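Ticket: Success rate drops when floor texture is randomized
Project: Taslow sim-to-real
Reported by: Ebuka Tijani
Assigned to: Siv Tangen
Status: open

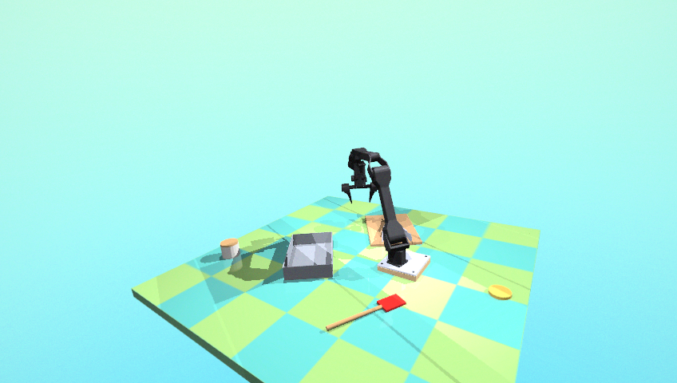

Policy trained on 4,000 demos with the plain gray table. Evaluation on checkerboard textures fails on the spatula task, other tasks unchanged. Same seeds, same checkpoint.

Tangen, 14:10 — Reproduced. Grasp point lands on the handle in plain runs and drifts toward the head in checkerboard runs. Lowered light intensity, no change.

Tijani, 15:35 — Retrained with 2,000 of the demos re-rendered in mixed colors. Drift is smaller. 3 seeds only.

Tangen, 16:20 — Need 9 seeds before this goes in the results table. Queued on Uzor. Leave the shadow settings alone until they finish.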